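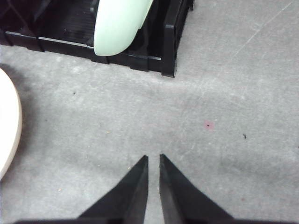 Accueil Projets Cahier de labo Matériel Contacts Recherche

Cahier, mars : télé-opération, tâche « égouttoir »

Matin, 9 h 40. Reprise de la tâche avec l'égouttoir noir posé au sol sur la moquette. Consigne de la démonstration : approcher le bras au-dessus, saisir la pièce vert pâle par le bord, la sortir de sa rainure vers le haut, la reposer à plat à côté. Wycliffe Masanja aux commandes pour la première série, moi à l'enregistrement et aux notes.

Réglages de départ :
- pince entrouverte, doigts vers l'égouttoir, poignet à la verticale ;
- vitesse plafonnée à la moitié du réglage d'usine ;
- retour d'effort activé sur la manette, gain bas ;
- enregistrement lancé par la pédale, arrêt par la pédale aussi (plus par le clavier, on perdait les deux dernières secondes).

Objectif de la semaine : 145 démonstrations utilisables pour le jeu Flullari. On en avait 34 hier soir après tri.

Première série. Wycliffe descend trop droit. Avec la pièce sur chant, les deux doigts doivent passer de part et d'autre du bord, et il faut tourner le poignet avant la descente. Quand il tourne pendant la descente, le doigt droit vient toucher les nervures et la pièce se met de travers. Je lui ai demandé de marquer un arrêt net en hauteur, de tourner, puis de descendre. Les trajectoires sont plus longues mais beaucoup plus régulières. À garder comme consigne pour tous les opérateurs.

Bilan de la série : 23 essais, 13 gardés. Les rejets :
- contact avec l'égouttoir à la descente (la majorité) ;
- pince refermée trop tôt, à côté du bord ;
- un essai perdu, pédale non enfoncée au départ.

10 h 50. Discussion sur la caméra de poignet. Dans cette position de départ, on n'a que le bas de la pièce verte, le haut sort du champ. Chelsea Mapplebeck voudrait reculer le point de départ vers le bas de l'image pour avoir l'égouttoir en entier. J'ai essayé : on gagne le haut de l'égouttoir mais la pièce devient petite et la première correction de l'opérateur est moins précise. On laisse comme c'est pour le jeu en cours. On ne change pas le cadrage au milieu d'une collecte. À rediscuter pour le jeu suivant, avec éventuellement la caméra fixe Drorkance en complément.

Autre point soulevé par Chelsea : le noir sur noir. Les doigts sont noirs et mats, l'égouttoir est noir et brillant, et quand la pince passe au-dessus des rainures on distingue mal l'extrémité des doigts à l'écran. Wycliffe dit qu'il se repère sur la moquette visible entre les deux doigts, et que ce repère disparaît dès qu'il est au-dessus de l'égouttoir. Proposition : une bande de ruban clair sur le dos de chaque doigt, loin de la zone de contact. Il faudra l'avoir sur toutes les démos ou sur aucune. Décision reportée après le jeu Flullari.

Guidage à la main. Essai rapide avant midi, bras en compensation de gravité, Chelsea tenant le poignet. La descente est plus souple qu'à la manette et la rotation vient naturellement au bon moment. Deux défauts : sa main entre dans le champ de la caméra de poignet sur toute la phase de saisie, et la fermeture de la pince se fait au bouton, avec l'autre main, ce qui fait bouger le bras au pire moment. Inutilisable tel quel pour les images. Les trajectoires articulaires seules peuvent servir de référence, je les ai mises dans le dossier Mohamedi, sous-dossier « main ».

14 h 15. Deuxième série, moi aux commandes. Même consigne d'arrêt en hauteur. J'ai tendance à serrer trop fort : l'effort de fermeture monte en butée et la pièce pivote entre les doigts à la sortie de la rainure. En relâchant un peu la gâchette dès le contact, elle sort presque droite. Wycliffe le fait sans y penser, moi il me faut regarder la courbe d'effort. Série non triée, à faire demain matin.

Sol : la moquette marque. Il y a une petite tache rosée à droite de la zone de saisie, plus quelques miettes et points sombres ici et là. Passer l'aspirateur entre deux jeux, jamais pendant. La tache reste où elle est jusqu'à la fin du jeu, pas de produit dessus.

À faire :
- trier la deuxième série ;
- écrire la consigne « arrêt, rotation, descente » sur la fiche opérateur ;
- demander à Prarkimer un support de bouton à monter sur le poignet, pour le guidage à une seule main ;
- vérifier l'horodatage de la pédale, j'ai un doute sur un décalage avec la vidéo ;
- varier la rainure de départ à partir de la prochaine série. Pour l'instant la pièce est toujours au même endroit et le modèle va apprendre la position par cœur.

17 h 30. Bras en position de repos, données copiées sur le serveur, copie vérifiée.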